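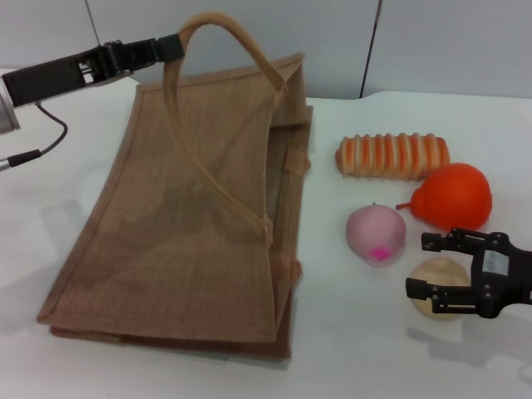

Tan tote bag on the white table, handle up.

Prestley Gym, pre-game court check
Checked by Chiamaka Isah, 4:40 p.m.

1. Floor swept and dry, both ends: OK
Looks fantastic! The new finish grips so well, you can hear it in warmups.

2. Rims level, nets attached: OK
North net was missing a loop last month. Fixed now, hangs great.

3. Backboard padding: NEEDS WORK
South end, lower left corner is peeling. Taped for tonight, please order a new strip.

4. Shot clocks and horn: OK
Both clocks agree. Horn is LOUD (love it).

5. Bleachers locked, rails tight: OK
All 458 seats open. Row 7 rail had a wobble, tightened it myself.

6. Space behind baselines: OK after fix
Moved the Clornent ball rack back to the wall. Keep it there, please!

7. Exits clear, lights on: OK

8. First aid kit and ice: PARTLY
Plenty of ice, but we're down to one roll of ankle tape and we have two games tonight.

9. Scorer's table cords taped down: OK

Good to go for tipoff. What a night to have a full house, Surus always brings a crowd!
Recheck item 3 at halftime.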